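Speaker notes, workshop build evening
1 November talk, Fledach shared workshop
November 1, 2024
Radwa Fawzy

Start with the money, as they'll ask anyway. 2775 euros so far, split between me and Margus, plus 28 evenings. My own dryer at home cost 520 and I load it by hand in a minute. Let that sit. Don't rush to defend it.

I came into this doubting it and I still do. Margus wanted a home laundry robot after seeing the Norero clips in May. I said the clips were all cuts. Ask the room who has watched a folding video at normal speed with no edits. (Pause, hands up.)

What we asked of ours: take clothes out of a basket, put them in a dryer. No folding, no sorting, no shutting the door. Say plainly that we dropped the door job. The door is big and round, it swings wide, and our arm has a short reach.
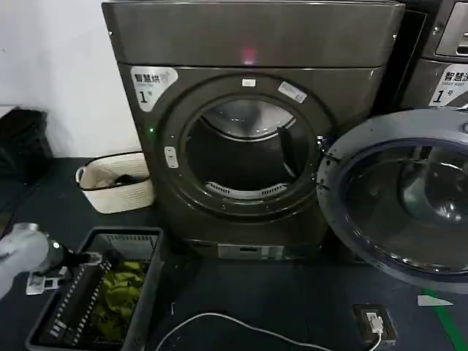
Gripper over the basket, dryer door open.

Cloth is the hard bit. A mug has a shape you can plan for. A heap of fabric has a new one each time you touch it, and the gripper either pinches one layer or grabs the lot. Laine's fix was to aim for the highest fold. It's a decent trick, but please don't call it seeing.

Second problem, baskets. Slots in the sides catch fingers, ours and the robot's. Tell the story of the lost bracket screw, keep it short.

Third, the rim of the drum. A sleeve hangs over it and the arm thinks it has finished. Aivar wants another sensor. I want a wider funnel and a week off.

Numbers slide: best run was 2 items in a row with no help. Say it again slower. If Cor objects that it was a good evening, fine, he can show his own log.

Also mention cables. Look where they run before anyone walks round the machine, me included.

Questions. Likely one: would I buy one? No. Would I carry on building it? Until the spring, then we look at the cost again.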